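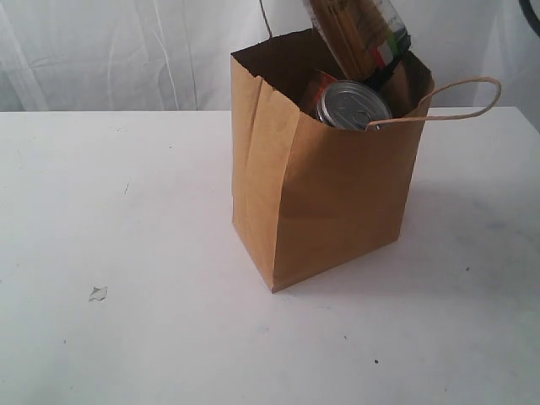 Vitik ist ein kleines Label für Noise, Drone und alles, was dazwischen brummt, und ich mache das hier mehr oder weniger im Alleingang. Angefangen hat es mit einer Kassette, die keiner herausbringen wollte, also habe ich sie selbst herausgebracht (samt schief geklebten Etiketten, die Sammler heute angeblich besonders mögen). Wer mir auf einem Konzert etwas abkauft, bekommt seine Sachen übrigens in einer schlichten braunen Papiertüte ohne Aufdruck. Ein Logo haben wir bis heute nicht, und auf den Plattenhüllen steht der Name so klein, dass man ihn suchen muss. Mir gefällt das so!

Die erste Vinylplatte kam von Tikik, einem Duo mit zwei Gitarren, einem kaputten Mischpult und sehr viel Geduld. Aufgenommen haben die beiden in einem ehemaligen Kühlraum, live und ohne Overdubs, und wenn man auf der B-Seite genau hinhört, fährt im Hof ein Lieferwagen rückwärts. Ich wollte das rausschneiden lassen, die Band wollte es unbedingt behalten, und natürlich hatte die Band recht. Die Auflage lag bei 128 Stück, weil das Geld für mehr nicht gereicht hat. Inzwischen gibt es eine Nachpressung, die klingt einen Hauch dunkler, ich mag sie fast lieber als das Original.

Danach wurde es ein bisschen unübersichtlich. Upadhyay kam dazu, ein Soloprojekt für Harmonium und Rückkopplung, dann Busthorpe, die sich selbst als Rockband bezeichnen und bei denen ich nach vier Alben immer noch auf den ersten Refrain warte. Mit Busthorpe waren wir auch zum ersten Mal richtig auf Tour: sechs Abende, ein geliehener Kombi, und am letzten Abend fiel mitten im längsten Stück der Strom aus. Der Schlagzeuger hat einfach weitergespielt. Den Mitschnitt gibt es als Download, und ja, man hört auch, wie ich »Sicherungskasten?« durch den Saal rufe.

Von der letzten Busthorpe-LP haben wir fast 700 Stück verkauft. Für ein größeres Label ist das nichts, für mich waren das etliche Abende mit Klebeband und Versandkartons auf dem Wohnzimmerboden. Ich packe alles selbst, und wenn etwas mit geknickter Ecke ankommt, schreibt mir bitte, dann finden wir eine Lösung. Bestellungen gehen meistens innerhalb einer Woche raus. Wenn ich gerade mit einer Band unterwegs bin, dauert es länger, dann steht ein Hinweis im Shop.

Zum Geld, weil die Frage oft kommt: Sobald die Herstellung bezahlt ist, teilen Band und Label halbe-halbe. Die Rechte an den Aufnahmen bleiben bei den Leuten, die sie gemacht haben. Verträge haben wir auch, die passen auf eine Seite, und die Schriftgröße ist normal.

Demos höre ich mir wirklich an, am liebsten abends nach 22 Uhr und über Kopfhörer (die Nachbarn haben genug gelitten). Schickt bitte einen Link, keine riesigen Anhänge, und schreibt zwei, drei Sätze dazu, wer ihr seid und wie die Aufnahme entstanden ist. Pressetexte mit »Klanglandschaften« drin lese ich auch, aber langsamer. Eine Antwort kann ein paar Wochen dauern – im Juni sowieso, da sitze ich mit den Bands im Studio und schaue kaum in die Mails.

Als Nächstes kommt das zweite Album von Tikik, sieben Stücke, diesmal mit Stimme und einem geliehenen Cello. Gemastert ist es schon, am Cover wird noch gestritten. Vorbestellen könnt ihr, sobald wir uns auf eine Farbe geeinigt haben. Im Newsletter steht es dann zuerst.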